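We use cookies to remember your archive settings. Accept | Decline

Subject: Re: [fekton-users] Guest portal not shown after lease renewal

Ulises Riquelme wrote:

> After the December update, some guests at the Villalba property
> no longer get the login page when they come back to the room in
> the evening. The phone shows full signal but no page loads. If
> they forget the network and join again, the portal comes up.
> The controller is Koddale, the portal is Fekton, with the
> gateway on the same VLAN as the guests. Is this the session
> timer or the lease timer?

Both, I think. The gateway keys the session on MAC plus IP address. When the lease runs out and the phone gets a new address, the old session stays in the table until its idle timer fires. The new pair has no session, so it should be redirected, but the update changed the order of the rules. The drop rule for unknown pairs now comes before the redirect rule.

You can check this from the shell. List the rules for the guest chain and look for rule 101. If it says drop and the redirect comes after it, move the redirect up and reload the chain. A full restart is not needed and will log everyone out.

Second point – the lease on your guest VLAN is probably too short. We had ours at 4 hours at Wenamia and saw the same complaint each evening, when people came back from dinner. We set it longer than the session timer and the calls to the front desk stopped, even before we fixed the rule order. Check that your address pool can carry the longer lease. Ours could, after we moved the TVs to their own VLAN.
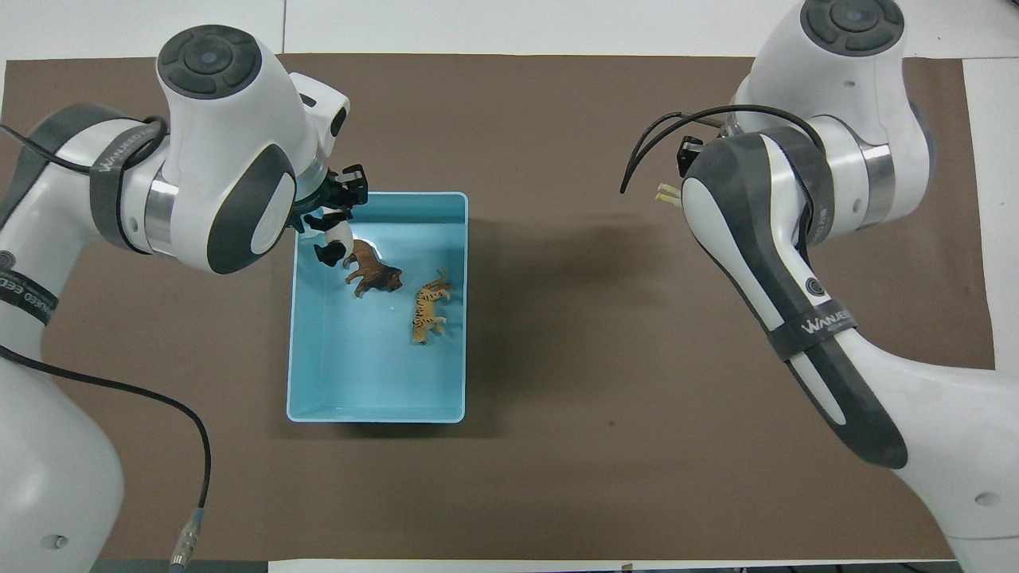
Third, the portal listens on port 3335 for the status check. If the guest chain blocks that port, the phone's own login pop-up closes before the page is drawn, and it looks just like the fault you describe. Open it from the guest VLAN to the gateway address only.

Please also send the output of the session table for one affected phone, taken before the guest rejoins. I would like to see if the old entry is marked idle or active. If it is active, then the timer is being reset by background traffic, and that is a separate bug – see ticket 2287, still open. The workaround in the ticket is to ignore DNS packets when counting idle time. It works on the current release but has to be set again after each update.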